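Household Textiles: Care, Storage and Repair
Course handout, unit 4 – Washing and drying at home
Prepared by Ximena Fuentealba

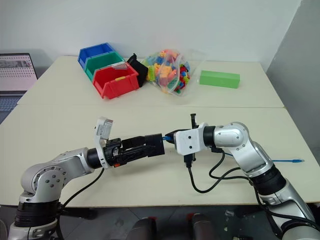

In the last unit we spoke about fibers and how to recognize them with the eye, the hand and the burn test. Please keep those notes near you, as this unit uses the same names and does not explain them again. If you missed the burn test, ask Dardo Villalba for the sample cards. He keeps them in the Hodstead room, in the gray cabinet.

The subject now is water. Most damage to household textiles is done in washing and drying, and much less in use. A tablecloth may be used for years and lose its shape in one wash that was too hot. I want you to finish this unit able to choose a wash for any cloth you are likely to meet in a home, and to explain your choice to another person in plain words.

1. What washing does

Washing has four parts: water, soap or detergent, movement and heat. Time goes together with all of them. When you make one part smaller, you usually have to make another part bigger. A cold wash needs more time or a better detergent. A gentle wash with little movement needs a longer soak. Students often remember this as a circle cut in pieces, and you may draw it that way in your notebook if it helps you.

The water wets the fiber and carries the dirt away. Water alone will remove dust, salt, sugar and most fresh sweat. It will not remove fat.

The detergent has molecules with two ends. One end likes water and the other end likes fat. The fat is surrounded, lifted from the cloth and kept in the water so it does not settle again. If there is too little detergent, the dirt goes back on the cloth and white things turn gray. If there is too much, it stays in the cloth after the rinse, and the cloth feels stiff and attracts new dirt. Both mistakes look similar to a beginner. To know which one you have, put the dry cloth in a bowl of clean warm water and press it with your hand. If the water becomes cloudy and has foam, the cloth was not rinsed enough.

Movement pushes the water through the cloth. A full drum has little movement. Leave a space the width of your hand between the clothes and the top of the drum.

Heat makes most of this go faster, but it also sets some stains. We return to this in part 3.

2. Temperature by fiber

These are the values we use in this course. All temperatures are in degrees Celsius, as in the Britance wash tables that you received in July. A care label always comes before a table.

Cotton, white, strong weave: 60, and hotter for sickroom linen if the label allows it.
Cotton, colored: 40.
Linen: 40 for colored, 60 for white. New linen shrinks in the first wash, so wash it before you cut or hem.
Wool: 30 or less, with very little movement.
Silk: 30 or less, by hand if you are not sure.
Polyester and nylon: 40. They hold fat, so treat collars and cuffs before the wash.
Viscose: 30. It is weak when wet. Do not twist it.
Mixed fibers: follow the most delicate fiber in the mix, even when it is a small part.

A note about wool. People say that hot water makes wool shrink, and this is only partly correct. Wool has small scales on its surface. When it is wet and moved, the scales catch each other and the cloth becomes thick and small. This is called felting. Heat helps it, a sudden change from warm to cold helps it, and strong detergent helps it, but the movement is the main cause. Wool can lie still in warm water without felting much. For this reason the wash water and the rinse water should have the same temperature.

3. Stains

First, find out what the stain is. Ask the person, smell it, look where it is on the cloth. A stain on the front of a shirt is often food. A yellow stain under the arm is sweat together with deodorant, and bleach with chlorine can make it darker.

Second, test your treatment in a hidden place, for example inside a hem. Wait until the cloth is dry before you decide. Many changes of color cannot be seen while the cloth is wet.

Third, work from the outside of the stain to the center, so it does not become larger. Press. Do not rub, especially on silk or on anything with a pile.

Protein stains (blood, egg, milk): cold water first, always. Hot water cooks the protein into the fiber. Soak, then wash with a detergent that contains enzymes. Do not use enzymes on wool or silk. These fibers are protein too, and the enzyme does not know the difference.

Tannin stains (tea, coffee, red wine): rinse with cold or warm water as soon as possible. Avoid bar soap, which can fix the stain. A liquid detergent with a little white vinegar is a good first treatment on cotton. Salt on wine takes up some of the liquid but does not clean the stain.

Fat stains (oil, butter, makeup): do not begin with water. Cover with corn starch or talc, wait, brush it off, and put a drop of dish detergent directly on the place. Then wash as warm as the fiber permits.

Wax: let it become hard and lift off what you can with a dull knife. Put plain paper above and below, and use a warm iron. Change the paper often. The color of the candle may stay and must be treated as a dye.

Rust: lemon juice on white cotton or linen, then rinse very well. Never use chlorine bleach on rust, as it makes the mark permanent.

Never mix chlorine bleach with vinegar, with ammonia or with any other cleaning product. The gas is dangerous, also in small amounts and also with the window open. This is the one rule in the unit where I accept no discussion.

4. Hard water

Some of you live where the water is hard. You will know it by the white crust in the kettle. Hard water contains calcium and magnesium, and these join with soap and make a gray film. Detergent suffers less than soap, but you still need a larger dose. Look at the package, where the dose for hard water is usually given separately. Washing soda softens the water well for cotton and linen. It is too alkaline for wool and silk.

5. Drying

Shake each piece before you hang it. It takes a moment and saves a lot of ironing.

Shirts hang from the bottom hem or on a hanger, trousers from the waist. Knitted things are dried flat on a towel, in the shape you want to have at the end. A wet sweater is heavy, and if you hang it, the weight of the water will pull it long.

Sun is good for white cotton and linen. It takes the color from dyed cloth and makes silk yellow and brittle, so these dry in the shade. In winter, when you dry inside the house, open a window two or three times a day. Wet air that stays in the room goes to the coldest wall, and there you will have mold.

The tumble dryer is hard on cloth. The fluff that you find in the filter was once part of your towels. Clean the filter after every load – it is also a matter of fire safety. Take the clothes out while they are still a little damp at the seams.

6. Before you put things away

Cloth must be fully dry before it is folded. Touch the thick places, such as seams, pockets and waistbands. For long storage, wash out all starch, as silverfish eat it. Do not iron the folds sharp, and fold along a different line each time. Old tablecloths nearly always break first where they were folded.

Use cotton bags or acid-free paper. Plastic from the dry cleaner should be removed on the same day. Cedar has a pleasant smell, but it gives only weak protection against moths. A clean garment is better protected, as the larvae prefer wool that has sweat or food on it.

Practical work

Work in pairs. Each pair receives a piece of white cotton and a piece of wool from the Toledo remnant box. Cut each into equal squares and mark the corners with thread, using a different color for each treatment. Ink is not accepted, because it may run.

Put coffee on the first squares, oil on the second and egg on the third. Let them dry overnight. Then treat one square of each kind with cold water only, one with 40 degrees and detergent, and keep one untreated for comparison. Use 500 ml of water for each bowl. When the squares are dry, glue them in your notebook with a short text under each one. Write what you see, also when it is different from what this handout promises. Last year the cold water did better on coffee than I expected, and I would like to know if this happens again.

The written part goes to Dardo by 23 December 2025. It counts for 40 points of 100.

Reading for the next unit: the chapter on mending in the Hurnaneo reader, without the section on machine darning. Bring a needle, a thimble if you use one, and one sock with a hole.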